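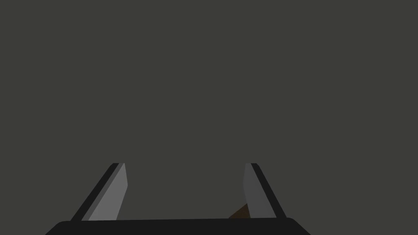
How I paint a wall dark olive grey without it looking patchy

2020-09-12

I have wanted a dark wall in the back bedroom for years and I kept talking myself out of it, mostly because my last go at a dark colour (a navy, in the old flat) came out looking like a map of the moon. Roller lines everywhere, shiny bits by the window, a paler frame all the way round where I'd cut in with the brush. I lived with it for two winters and hung a lot of pictures.

Anyway! I've now done the bedroom, the landing and one side of my sister's dining room in more or less the same murky green-grey, and they've all come out flat and even, so I'm writing down what I do before I forget it.

What you need

A good medium-pile roller sleeve, a decent tray with a liner, a two inch angled brush, filler, fine sandpaper, sugar soap, tape, dust sheets and a bucket with a lid. The lid matters more than you'd think if you stop for lunch like I do. I used a matt emulsion from Rallis in a shade called Drundum, and a grey-tinted undercoat from the same place. The lot came to £84, and that included a new sleeve for each coat because I am done with washing dark paint out of rollers.

Step 1: Pick the colour on the actual wall

Tester cards are useless for these colours. Paint a big piece of lining paper, let it dry overnight and move it round the room for a few days. Olive greys go brown in lamplight and quite green on a cloudy morning. Mine looked like pond water on the first evening and I nearly gave up on it, then it was lovely at breakfast. Look at it next to your carpet too. I had a second sample called Clusstead which I liked much better on the paper, and it looked horrible next to the curtains.

Step 2: Wash, fill, sand, wash again

Boring, I know. Dark matt paint shows every lump, and it shows greasy patches as a faint sheen, especially round light switches. Sugar soap the whole wall, rinse it with clean water and leave it to dry. Then fill the holes a bit proud and sand them back when they're hard. I go over the wall at night with a torch held flat against the plaster, so the bumps throw a shadow, and put a pencil ring round anything I've missed.

Go over every filled spot with a thin dab of watered-down emulsion. Bare filler drinks paint and leaves a dull circle you will see for ever.

Step 3: Tinted undercoat

Ask for it mid-grey. Going straight from magnolia to a dark shade took me 4 coats in the old flat and it still wasn't right. Over grey it took two. You don't need the undercoat to look nice, it only has to cover.

Step 4: Mix all your tins together

If you've got more than one tin, tip them into the big bucket and give it a proper stir, right down to the bottom. Two tins of the same paint can be a tiny bit different and you'll only find out halfway across the wall. Scrape the bottom as you go, the pigment sits there in a sludge.

Step 5: Cut in a bit at a time

My big mistake with the navy was cutting in round the entire room first, having a cup of tea and then starting to roll. The edges had dried by then and I got that pale frame. Now I cut in along one stretch, as far as I can reach from the steps without leaning, and roll that stretch straight away. Get the roller as close to the ceiling as you dare, so the brush marks get rolled over while they're still wet.

Step 6: Roll it and then leave it alone

Load the roller well. Work in strips from top to bottom, each one overlapping the last, and finish every strip with one light pass going the same way (I go downwards). Keep the window shut and the radiator off while you're doing it so the paint stays wet longer.

If you spot a thin patch that's started to dry, walk away. Please. Every time I've gone back to dab at one I've made a shiny smear that was worse. It gets covered by the next coat.

Step 7: Second coat, next day

The tin says four hours. I leave it overnight, new sleeve, same direction. It'll look dreadful while it's drying, all light and dark blotches, and I had a real wobble over it on the landing. Give it until the following morning before you decide anything.

Touching up later

Keep a jam jar of the mixed paint with the name and the room written on the lid. Matt paint scuffs if you so much as walk past with a laundry basket, and I use a tiny foam roller for repairs, never a brush, with hardly any paint on it. The landing has had a few of these since February and I can't find them now.

I'm doing the skirting next, in an off-white called Illulano, once I've worked out how to get the bed away from the wall on my own.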